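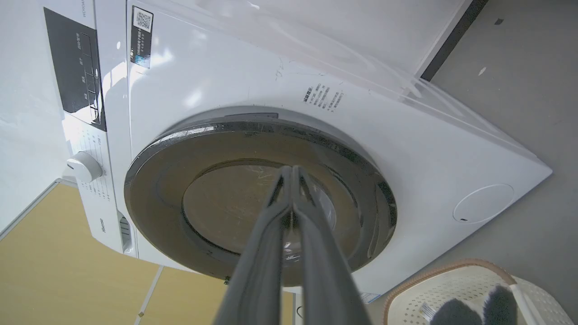

Front-Loader Care: Door, Gasket, Drum

1. Glass and rim. Wipe the porthole with a damp microfiber cloth and one drop of dish soap. Do not use scouring powder; it dulls the rim and leaves fine scratches on the window.

2. Gasket. Pull back the lip of the rubber seal and clean the fold — lint and hair collect at the bottom. Dry it with a second cloth. Leave the door open for 2 hours after the last load. 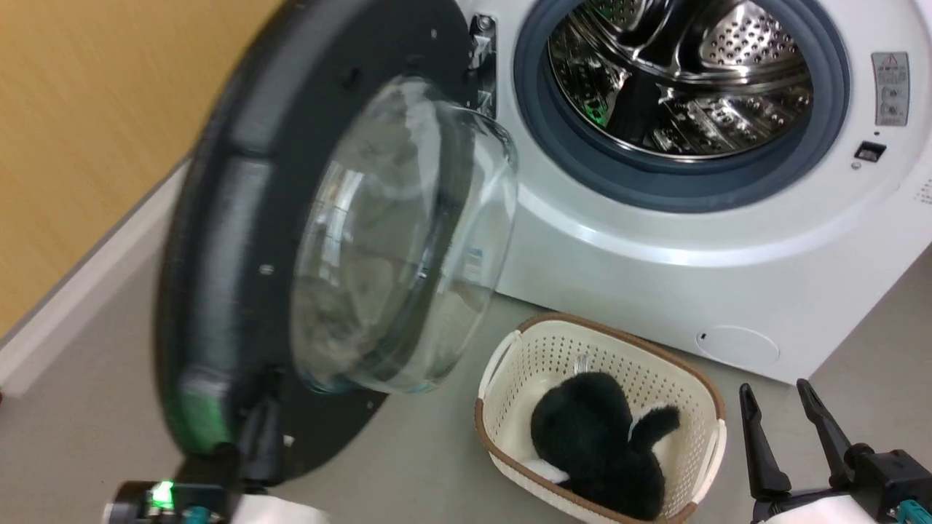 3. Plush toys. Check the care tag first. Place the toy in a zippered mesh bag, wash at 32 °C on the gentle program, and limit the spin to 800 rpm. Reshape by hand and air-dry.

4. Filter. Open the round access cover low on the front panel every 40 loads. Set a shallow tray and a towel underneath before unscrewing the filter.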